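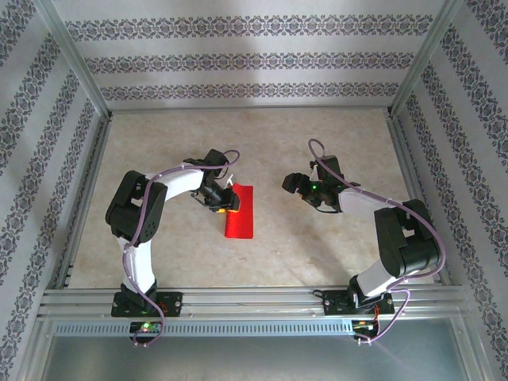
Figure 4. Two robot arms and a red cloth on a beige work surface.

4. What the garrisons told us about waiting

4.1 Two posts, one contract

When we first set out to study contracted support on army posts, we expected to spend most of our time on money. Much of the writing on the subject is about money, after all, and the question of whether a private firm can run a motor pool or a supply room for less than soldiers can has kept a good many scholars busy for a good many years. What we kept hearing about, though, once we had sat down in a few offices and accepted a few cups of coffee, was waiting. People waited for parts, for signatures, for somebody to come and look at a door. So this section is mostly about waiting, and we ask the reader to bear with us while we explain how it came to take up so much of the paper.

The two posts in our study are Rudd and Latelden. They are close enough in size and mission to be compared without too much embarrassment, and both had their support work handed to the same firm, Provico, under a single agreement. Rudd is the older of the two and sits a long drive from the nearest town of any size. Latelden has grown up against its neighbors, so that the main gate looks out on a row of tire shops and a diner, and a great many of the people who work for Provico there were born within sight of the fence. We did not think much of this difference at first. By the end of our visits we thought about it a great deal.

We carried out 44 interviews across the two posts, split about evenly between uniformed staff and contract employees. We also went through 155 work orders, which we read from the first request to the final signature, including the notes that clerks had typed in the margins of the record (some of these were very funny, and we are sorry that our agreement with the posts does not allow us to quote them). The method for choosing the work orders was set out in Section 3. We would only add that we left out anything touching weapons or communications gear, partly for reasons of access and partly because those items follow a separate path and would have muddied the comparison.

4.2 The clock and when it starts

The agreement sets a target of 20 working days for routine repairs. On paper, both posts did well against it. Provico's reports for Rudd showed 100 percent of routine orders closed on time during the period we looked at, and Latelden's figures were only slightly behind. A reader who stopped at the reports might fairly wonder why the officers we spoke to were so unhappy.

The answer lies in when the clock starts. Work orders are kept in a records system called Idosis, and Idosis does not count an order as open until a contract inspector has accepted it. Before that point the order is "submitted," and a submitted order can rest quietly for as long as it needs to. An inspector who thinks a request is badly worded sends it back, and when it returns it is a new request with a new number. One supply sergeant at Rudd told us she had learned to write her requests "like a lawyer's letter," with every part number checked twice, and even so had one come back because she had used the old name for a building.

We want to be fair to the inspectors here, several of whom were very generous with their time. They were not hiding anything. They had been told to accept only complete requests, and this is a sensible rule if you have ever sent a mechanic across a large post with the wrong part. As one of them said to us, "If I take it in half done, it's my name on it when it's late." The trouble is that two sensible rules, one about complete requests and one about closing orders quickly, were written by different people at different times, and between them they left a gap in which a good deal of waiting could take place without being counted by either side.

At Latelden the same gap existed, and yet fewer people complained of it. We puzzled over this for some time.

4.3 Who picks up the telephone

Part of the explanation, we have come to believe, is simply that people at Latelden call one another. The unit clerk who wants a heater looked at will phone the Provico shop before she types anything, and whoever answers will tell her what the inspector is going to want to see. The request goes in right the first time. In many cases the two people on the line had known each other for years, sometimes from school and sometimes from having served in the same unit before one of them took off the uniform and went to work for the contractor. A shop foreman described it to us as "talking over the fence," and we have borrowed his phrase for the title of this paper.

At Rudd there was much less of this. Provico had trouble filling jobs there, for the plain reason that few people live nearby, and those it did hire tended to move on. Soldiers rotate as well, of course. So on any given morning it was quite possible that neither the person making a request nor the person receiving it had been on the post long enough to know whom to call. Everything went through Idosis, exactly as the agreement says it should, and it was at Rudd, where the rules were followed most closely, that commanders had the least faith in the numbers.

It would be easy to make too much of this. We are looking at two posts, and there are other differences between them that might matter. Latelden's motor pool is newer. Rudd had a hard winter before our visits, and its heating plant had been a worry to everyone long before Provico arrived. Several officers at Rudd also reminded us, with some feeling, that things had been slow when soldiers did the work too, and that people have a way of remembering the old days as better than they were. We take the point. None of the older paper records have survived in a state that would let us check it.

4.4 What commanders do about it

Commanders are practical people, and faced with a wait they cannot see the end of, they find ways around it. We heard about three of these often enough to mention them.

The first is to order early and order too much. A company that expects a part to be slow in coming will ask for it before it is needed, and will ask for a spare while it is at it -- and the spare then sits on a shelf in one building while another company, a short walk away, waits for the same thing. The second is to have soldiers do the job themselves. This is not always allowed under the agreement, and we were told about it mostly with the recorder switched off. It also takes the soldiers away from training, so that the cost of the wait turns up in a place where no report on contracted support would ever look for it. The third is to mark a routine request as urgent. At Rudd, over a third of the orders we read carried the urgent mark, among them one for a squeaking office chair, and the inspectors had quite naturally begun to treat the mark as meaning very little.

All three make good sense to the person doing them. All three also make the wait longer for the next unit down the hall. We do not think that stricter rules would help much, for the officers we met were already working around the rules they had. What might help is a change in what gets measured, and we will come back to this in Section 6, where we suggest starting the clock when a request is first typed in, whatever shape it is in.

4.5 A note on the revised agreement

The agreement was revised while we were finishing our fieldwork, and the new terms took effect on Thursday, April 8, 2021. They ask the contractor to keep a help desk at each post during working hours, staffed by someone with authority to fix a request on the spot. Staff at both posts had been shown a draft, and most of them were in favor, though a clerk at Latelden wondered aloud why she would need a desk when she already had the foreman's number. We were not able to return and see the desks at work. The work orders discussed in this section all come from before the change, and nothing we say about the inspectors' practice should be read as describing how things are done under the revised terms.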